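4.2 Recall of household chores

Diaries came back from 59 households, 2432 entries in all. Fewer than we wanted. Tillman households filled theirs in at night, mostly from memory; Isora households wrote as they went, which shows in the times (lots of odd minutes, few round ones). We did not correct for this.

Short chores get lost. Wiping down, sorting mail, taking out trash – people did them and then left them out when asked a week later. Long chores were remembered but streched. Laundry was the worst case, probably becuase the waiting gets counted as work by some people and not by others. Lindgren coded both ways and we report the stricter one.

Surfaces in the home were coded by type, not by room (Figure 3). 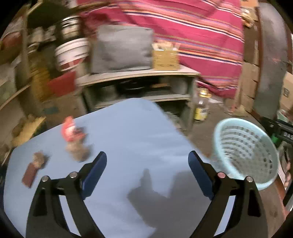

Figure 3. A pale blue flat surface.

Gap between diary and recall was larger in February, when the Lilik households joined. Could be season, could be the new form. Entries over 150 minutes were checked by phone – most held up. Dropping the ones that did not leaves the pattern as is, see Section 5 for the split by age.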